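Fenia, two weeks in

Ok quick one before work. Which will turn into a long one, it always does.

So I've been playing Fenia. Every night pretty much. If you missed it (easy to miss, it came out in August with zero noise) it's a VR game where you run a ferry. Small ferry, wooden, one deck, up and down a river with too many bends in it. You steer with an actual tiller. You throw ropes. You take tickets with your other hand while trying not to hit a sandbank. It's the most stressed I've been in a headset since that bomb disposal thing, and I love it.

Cost me 25 bucks. No season pass, no shop, no "founders bundle". Just a game. Remember those.

You start in Clostport, the big town at the bottom of the river, and you've got a boat that leaks and a loan. The loan is 1000 crowns and the man at the harbor office reminds you every single time you dock. Same line, same cough. By my third evening I was docking at the far end of the pier so I wouldn't have to hear him. Doesn't work, he shouts.

Controls first because that's what people asked about last time. Tiller is on your left by default, you can swap it. Grab it, push away to go right, pull in to go left, and yes your brain will get this backwards for an hour. Mine did. I put the bow straight into a fish market. Twice. After that something clicks and you stop thinking about it, and then you're leaning into the turns like a kid on a bike and nearly falling off the chair. Play it seated. I tried standing and kicked the radiator.

Ropes are the best bit. You coil it, you swing, you let go, and there's real weight to it somehow, I don't know how they do that with two plastic controllers. Miss the post and the current takes you sideways and all your passengers start muttering. The muttering gets louder the worse you do. Nice touch. Horrible touch.

There's a proper economy under it but it's not a spreadsheet game. Passengers, mail, goats, bricks, sometimes a piano. Goats pay well and eat the rope. Bricks are safe but you sit so low in the water you can't use the short cut past the mill. I mostly do mail now. Mail doesn't complain.
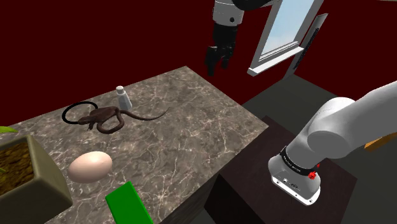
Second town up is Asodley and that's where the game opens out, or sort of punishes you, depending. The river splits. West channel is wide and slow and there's a toll. East channel is free and full of rocks and has fog in the mornings. First time I took the east one I had a full boat, had fourteen minutes on the clock, and could see about as far as my own hands. You end up steering by sound. There's a bell on the church in Asodley, one off a buoy somewhere to the right, and you turn your head trying to line them up. Headphones, please. Not the built in speakers, they smear everything. I swapped to an old wired pair and it was a differnt game.

I made it in with no time left and took the headset off and just sat there on the bed for a bit. Heart going. Over a pretend ferry.

Stuff I don't like, because there is some.

The tutorial. It's a voice reading text at you while the text is also right in front of your face, and you can't skip it, and it waits for you to look at things before it goes on. Look at the lamp. Look at the OTHER lamp. I wanted to throw the lamp.

Saving is only when docked. I get why, but I have a job and a neighbor who rings the doorbell. Lost a whole run of bricks that way. Suspend sort of works, except when you come back the water has stopped moving and the boat hasn't, if that makes sense. Reload fixes it.

The night runs are too dark on my headset. Not spooky dark, gray mush dark. Turned the brightness right up and it's okay now but the lanterns look like fried eggs.

And the text on the cargo slips is tiny. Tiny! I'm holding a piece of paper up to my nose like my grandfather with the phone bill.

Comfort, since I know half of you get sick in these. I'm medium. Can't do the racing ones at all, climbing is fine. Fenia is mostly fine because you move slow and there's always a rail or a deck in view. The rapids above Asodley got me the first time, had to stop and eat some crackers. There's a setting that keeps the horizon flat while the boat rocks under you. Turn that on. It's buried under Display and not under Comfort, for reasons.

Then the third town, Orbán, which I only reached last night so I'm not going to say too much. It's up in the gorge. You have to have the better engine to even get there, and the engine is 245 crowns used, and used means it dies on you whenever it likes and you have to yank the cord with your right hand while still holding the tiller with your left. My shoulder hurts this morning. From a game about a boat.

But the gorge. Walls going straight up both sides, you tip your head back and keep tipping it. Water goes nearly black. Everything echoes, the engine, the goats, me swearing at the engine. I cut the motor and drifted for a while doing nothing and lost money and didn't care. That's what I bought a headset for in the first place and I'd kind of forgotten. The last few things I played were all waves of guys running at me.

No idea what's past Orbán. The map has a bit folded under and you can't unfold it, I've tried, I stood there picking at the corner with my fingers for ages. Don't tell me in the comments.

Few tips then I really have to go:

Buy the second rope before you buy anything else.

Pay the loan down in small bits. He's nicer if you do. Slightly.

If the passengers go quiet that's worse than muttering, check your stern.

You can feed the goats the old ticket stubs and they leave the rope alone. Found that out by accident.

Don't take the piano.

Length wise I'm around 14 hours in and the harbor office ledger says I'm not even halfway on the routes, though a lot of those are mail runs that repeat. There's a co-op mode as well, one steers and one does ropes, havent tried it as everyone I know with a headset has it in a closet. If anybody reading wants to do ropes, I'm on most evenings after nine. Must be ok with shouting.

Will write up the gorge properly when I've got a working engine. Bus in six minutes, shoes not on. Bye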